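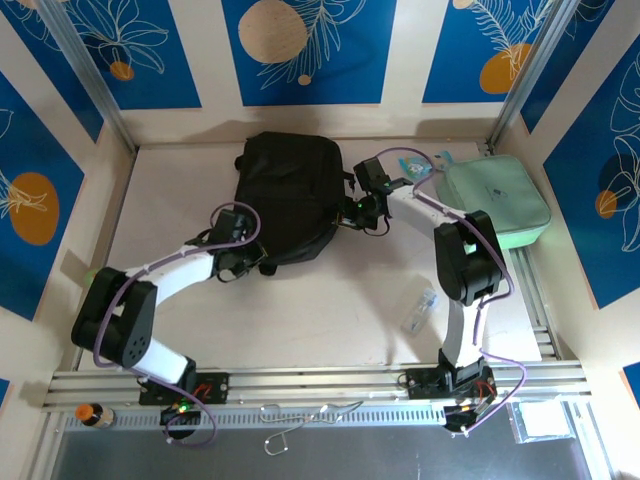
Page last changed: September, by Roswitha Diekmann

Tips for the two-arm table, Plumbridge Robot Club

We meet every Friday in the workshop at Ekascombe. These tips are for new members who practise the bag task with the two arms. Most of them I have learned by doing it wrong first, so please read before you switch on.

Before you start

Wipe the table with a cloth that is only a little damp. Dust from the woodwork group makes small things slide, and then the grippers push them away.

Check the bolts where each arm sits on the rail. Turn them by hand with the short key, not with the electric screwdriver. Keegan Hinds has once broken a thread in this way and we waited 9 days for the new part.

Look at the cables. Ours are lavender and easy to see against the table. Each arm needs a loose loop, long enough that the elbow can stretch fully. If a cable goes tight when the arm reaches to the far wall, stop and give it more length.

Bags and pouches

Soft bags are harder than boxes. Lay the black bag flat and tuck the strap to one side, otherwise a finger goes through it and the whole bag travels with the arm.

Zippered pouches like the mint-green one should be closed before the exercise. An open zip catches on the gripper. When you are not using a pouch, move it to the wall – it is out of the way there and you don't have to look for it later.

With both grippers on one bag, move one arm and let the other wait. Two beginners moving together will nearly always knock the wrists.

Cleaning the grippers

Use a dry cotton bud for the small gaps. For sticky marks from tape, a drop of Hinrichs soap in 700 ml of warm water is enough, on a cloth and never poured. Let the fingers dry for 7 minutes. Do not touch the little camera with the same cloth, it makes a grey film. A clean glasses cloth is better.

When you go home

Bring the arms down slowly with your hand under the elbow, then switch off. They fall if you do it in the other order. Put bottles and packets back on the shelf with their lids closed.

Spare cotton buds are in the Plullow tin next to the sink. A new packet costs 75 pence, please put the coins in the tin if you take the last one.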